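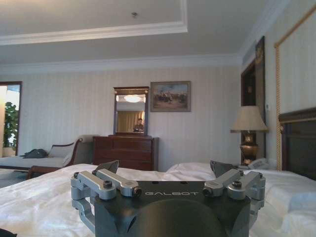
3 min read

Minutes, working group on robots in guest rooms, April meeting
Written up by Yareli Pacheco

We started at 2:15 in the small conference room, with seven of us at the table and Arnulfo Henao on the phone from Stanstead. I took notes again, so if I got your point wrong, send me a line and I'll fix it before the next round.

Last time's minutes

Approved with one change. I had written that Fledik wanted a key card for every robot, and what they asked for was a key card for every operator. Sorry about that!

1. Who is in the room

We spent most of the hour on this one. The draft says an operator must be "nearby" whenever the arm is powered, and we all agreed that's too mushy to train anyone on. Arnulfo wants the operator inside the room, on their feet, with a clear view of the gripper and the stop button in reach. The Nandham people would like to allow the hallway if the door is propped open. I said I've worked plenty of hallways and you can't see a nightstand from one. We went with Arnulfo's wording. Nandham asked me to note that they still think it's too strict for simple jobs like smoothing a sheet, and so noted.

There was a side question about mirrors (can an operator watch the arm in one?). The answer is no. A mirror is fine as an extra, but the rule is a direct line of sight.

2. Speed and distance near the bed

Agreed: top speed of the gripper over a bed is 245 millimeters per second, and the arm holds still if anybody comes within 60 centimeters of it. I asked if that includes the operator and yes, it does, so please stop leaning in to fix a pillow while the thing is moving. I've done it too.

Fingers stay open when the arm travels across bedding with nothing in its grip. It's a small thing but it saves a lot of snagged linen, and the housekeeping side was very happy to see it in writing.

3. Things that belong to guests

Abubakar had sent in a page on this and it's good – I'd suggest everyone read it. The short version is that the robot doesn't touch bags, clothes, phones, medicine or papers. If a bag is sitting on a chair or a chaise, the robot works around it and a person deals with it. We argued a while over hotel items that sit where guests put their stuff, like the phone by the bed or a lamp with a shade. We ended up calling those "fixed items" and the robot leaves them alone too, unless the job sheet names them.

Cords got their own line. Lamp cords, phone cords, curtain and bell ropes, anything that hangs: the operator checks for them before power-on and ties back whatever can be tied back.

4. Cameras

Nobody loves this topic, but we got further than I expected. Wrist cameras may run only while a job is open. Footage is kept for 30 days and then erased, and if a person shows up in it, even in a reflection, it doesn't leave the site without that person's written okay. Arnulfo asked whether staff count as persons here. They do! Fledik will check whether their system can erase on a schedule or if someone has to do it by hand.

5. Training

Every new operator gets 60 minutes in a made-up room with a trainer before working in one that's going to be sold that night. We didn't settle who signs the sheet. Nandham thinks the shift lead, I think the trainer, and it was getting late, so it goes on the next agenda.

To do

Yareli: clean copy of sections 1 and 2, sent to everyone.
Arnulfo: one-page cord checklist, with room for notes.
Fledik: answer on scheduled erasing.
Abubakar: shorten the guest items page so it fits on a cart card.
Nandham: list of jobs they'd like treated as simple, with reasons.

We wrapped up at 3:40. Next meeting is in the same room, and Arnulfo will be there in person.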